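Gikent College of Commerce
Computerised Accounts, Level 2
Handout 5: Bank Reconciliation Using the Fernard Ledger Package 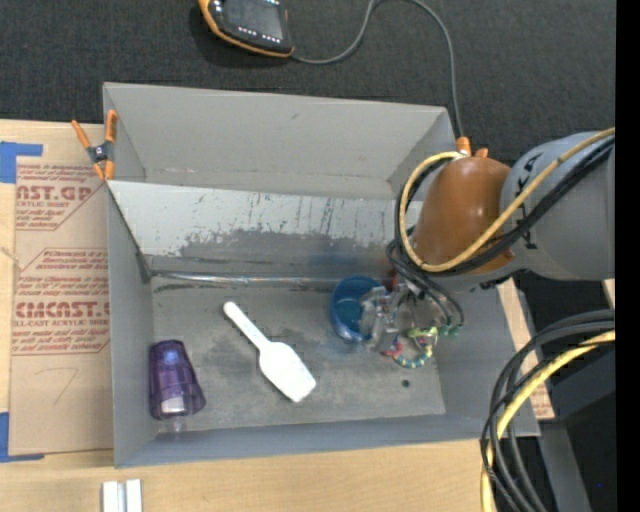

Bank reconciliation is the comparison of the cash book held in the ledger with the statement issued by the bank. The two balances seldom agree on a given day, and students are expected to account for the difference in full before a period is closed.

Causes of difference

Timing differences arise where an item has been entered in the cash book but has not yet reached the bank. Unpresented cheques and late deposits fall under this heading. They require no correction in the ledger.

Omissions arise where the bank has recorded an item which the business has not. Bank charges, interest and direct debits are the usual cases. A journal entry must be posted for each.

Errors may be made by either party. Transposed figures are the most frequent error in the cash book.

Procedure in Fernard

Open the Bank menu and select Reconcile. Enter the closing balance and closing date shown on the statement. Tick each ledger item that also appears on the statement. Post any omitted items from the Adjustments tab. The Difference field must read zero before the Save button is used. A reconciliation saved with a difference is marked as provisional and will be returned unmarked.

Worked illustration

The cash book of Jamon Supplies shows a debit balance of 1,226 at the end of April. A cheque for 415 payable to Sin Stationers has not been presented. Bank charges of 3 have not been entered.

Cash book balance: 1,226
Less bank charges: 3
Corrected cash book balance: 1,223
Add unpresented cheque: 415
Balance per bank statement: 1,638

Work to be submitted

Students should complete the exercise in the Jamon data file and submit the printed reconciliation report with the adjustments journal attached. Reports must carry the student's enrolment number in the header.

Revised Oct 1, 2018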